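Cledora Hall, front of house and function rooms
Fire and general safety inspection, with comments
Quarter ending May

Inspected by: Philomena Abugri
Accompanied by: Kwame Sarpong (premises)
Copy to: Zohreh Mazandarani, Salamatu Owusu

Key: S = satisfactory. A = action needed. N = not inspected. Items marked A carry a name. Where no time limit is given, the action is to be closed before the next quarterly inspection.

1. Means of escape

1.1 Final exit doors open fully and without a key. S
All five doors tried from inside with one hand. The Msimang Room door is stiff over the last part of its travel but meets the requirement.

1.2 Escape routes clear to full width. A
Stacked chairs on the landing outside the Msimang Room. Moved during the inspection. The same comment was made last quarter. Chairs go to the store under the stairs after every function, including late ones. Action: K. Sarpong.

1.3 Exit signs in place, lit and readable from the room. S
The sign over the kitchen passage has been replaced and the arrow now points the right way.

1.4 External routes clear to the assembly point. S
Gate at the side path unlocked at the time of inspection. The padlock is still hanging on the hasp. It should be kept in the office while the building is in use.

1.5 Steps and nosings sound. A
Third step down from the stage, audience side, has a lifted nosing. Taped for now. Tape is not a repair. Action: K. Sarpong, within 16 days.

2. Fire doors

2.1 Doors close fully onto the latch from any angle. A
Bar store door stops short when released from a narrow angle. Closer needs adjusting. If it has run out of adjustment, replace it.

2.2 Gaps at head and jambs within limits. S
Measured with the gauge. The double doors to the foyer are at the upper end of what is allowed and should be measured again next quarter.

2.3 Strips and smoke seals complete, not painted over. A
Seal missing along part of the leading edge of the cloakroom door. Salamatu Owusu has the order number.

2.4 No doors wedged. A
One wedge found in use between the kitchen and the servery, 10.40 am. Removed. If this door has to stand open during service it needs a hold-open device linked to the alarm, and a price for that was asked for last year. Action: S. Owusu to find out what happened to the price.

3. Alarm and detection

3.1 Panel healthy, no faults showing. S

3.2 Call point tested, different point each week. S
Log is complete. Two entries give the call point as "usual one". The number must be written down so that it can be shown that the points are being taken in turn.

3.3 Detector heads clean and uncovered. S
Heads in the Lamari Room were covered for the ceiling work and have been uncovered. Checked individually.

3.4 Sounders audible throughout. A
Weak in the accessible toilet on the lower floor with the hand dryer running. A visual beacon is the better answer there. Action: Z. Mazandarani to raise with the alarm contractor, Skurkora.

4. Emergency lighting

4.1 Monthly short test recorded. S

4.2 Annual full duration test. A
Two fittings failed before the end of the test, both in the rear corridor. Batteries on order. Until they are fitted, the rear corridor is not to be counted as an escape route for evening lets, and the permitted number in the Msimang Room is to be reduced accordingly. The reduced figure is posted by the booking desk.

4.3 Fittings clean and undamaged. S
Some dust on the diffusers in the foyer. Wipe down at the next high-level clean.

5. Furnishings, fabrics and decorations

This section has been expanded. The old form had one line, "curtains and decorations in order", and it was ticked every quarter without anyone being able to say what had been looked at. Hirers bring in a good deal more than they used to, and the hall keeps its own stock of table and stage dressings in addition.

5.1 Stage drapes carry a current treatment certificate. S
Certificate seen for the main tabs and the legs. The borders are inherently flame-retardant fabric and the maker's label is stitched to the hem.

5.2 Window curtains. A
Lamari Room curtains have been washed since they were treated. Most water-based treatments do not survive washing. Treat again or replace. Action: S. Owusu.

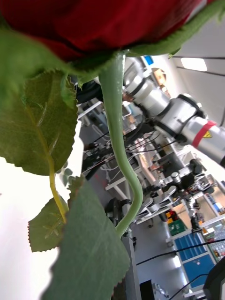
5.3 Artificial flowers and foliage. A
The hall's stock has no paperwork of any kind. Artificial flowers are made from a wide range of fabrics and plastics, and some types burn quickly and drip as they do so. The supplier should state in writing which ignition test the product has passed, and the statement has to match the goods delivered. Each type in the stock needs to be considered separately, and each part of it too: on a red rose such as this one, the bloom and the sepals have a soft or fuzzy face which may behave differently from the smooth stem under them. A spray treatment intended for absorbent fabric should not be assumed to hold on a smooth stem. Where there is no evidence for an item, it is kept off the escape routes and away from heat, and is replaced when money allows.

5.4 Position of decorations. A
Nothing is to be hung from detector heads, sprinkler pipework, emergency fittings or exit signs. One length of clear line was found tied to the exit sign bracket in the Lamari Room, left from a previous let. Cut down.

5.5 Candles and naked flame. S
Not permitted under the hire agreement. No evidence of use found. Battery candles are acceptable. Spent button cells are to be handed in at the office and kept out of the kitchen bins.

5.6 Upholstered seating. S
Labels present on the foyer sofas. Small tear on the arm of one, foam not exposed. Repair before it spreads.

6. Electrical

6.1 Portable appliances tested and labelled. A
The hot water urn in the servery is out of date. Withdrawn from use and marked. Ebony Wihongi has arranged the visit.

6.2 Extension leads. A
One lead feeding another behind the stage. Fit an additional socket or use a single lead of the correct length. Reels must be fully unwound under load.

6.3 Distribution boards closed, labelled, clear in front. S
Circuit chart for board 3 has been retyped and is now legible.

6.4 Fixed wiring report in date. S
Remedial items from the last report signed off.

7. Firefighting equipment

7.1 Extinguishers in place, in date, pins and tags intact. S

7.2 Fire blanket in kitchen. S
Mounted too close to the hob. It can be reached at present only by leaning across the rings. Passed as present and in date, but move it to the wall beside the door.

7.3 Access to extinguishers. A
Coat rail in front of the pair in the foyer. The rail has wheels and drifts back there during busy lets. Mark its parking position on the floor.

8. Records and hirers

8.1 Hirer's briefing signed for each let. A
Three forms without a signature. The booking is not complete until the form is back, and keys are not to be issued before then. Action: E. Wihongi.

8.2 Numbers within the permitted limit. S
Door counts checked for a sample of evening lets. The total across that sample was 1,109 and no single let went over its room figure. Counts for the Msimang Room from now on are to be compared with the reduced figure in 4.2.

8.3 Evacuation drill held. N
Due next quarter. It should be held with the rear corridor treated as blocked.

8.4 Hirer's decorations declared in advance. A
Add a box to the booking form for drapes, backdrops, balloons, paper goods and artificial plants, and a line asking for the supplier's statement where there is one. Draft wording sent to Zohreh Mazandarani with this report.

General comments

Housekeeping on the lower floor is better than at the last inspection. The plant room was clear and the paint tins have gone to the outside store. Repeat items are 1.2 and 2.4, and both concern what happens late in the evening when the duty person is working alone. The closing-down sheet should list them by name, with a box for the time.

Photographs of defects are filed under the item number. Queries on section 5 to Philomena Abugri. All others to the premises office in the first instance.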